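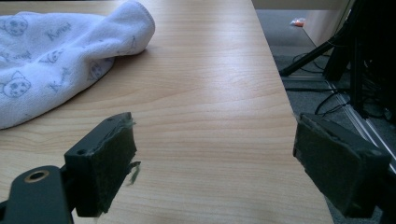
Every few months a paper arrives to announce that towel folding is solved, and I read it the way I read ads for knives that never need sharpening. The latest one to cross my desk is from the Lecomte group, whose method learns entirely from demonstrations collected by people walking around with hand-held grippers. I like the method. A towel lying crumpled on a table has no correct shape, and a person closing two padded fingers on a fold of it knows things about cloth that no one has managed to write down as an equation. Look at the felt on those fingers, fraying along the edges with a thread hanging loose, and then try to find the word "felt" in the average methods section.

My complaint is with the results table. The Lecomte policy was trained on 2393 demonstrations and tested on 126 towels-in-a-heap, and it scores beautifully. The heaps were made by the same people who wrote the paper. I have made test heaps myself, at Ollcombe, and I can report that a tired researcher drops a towel in much the same way every time, with a nice generous corner sticking out where a robot might find it. When Adjoa Yakubu reran our own Hanasik policy there last September, she threw the towels over her shoulder without looking. Our score fell so far that we held a meeting about whether throwing was fair.

It was fair. Laundry is thrown. We put the number in an appendix, in a font I would call modest.

The second thing I would like to see reported is wear. We replaced our finger pads after 203 demonstrations and found that the policy, raised on fuzzy old pads, had strong opinions about the new ones. It took 21 extra demonstrations to bring it around. That seems worth a sentence in anyone's paper, and the Dendberg benchmark, which has rules for lighting and table height, doesn't ask for it.

So my modest request to authors is to say who crumpled the towel, and how old the pads were. I will keep reading either way, and folding my own towels in the meantime.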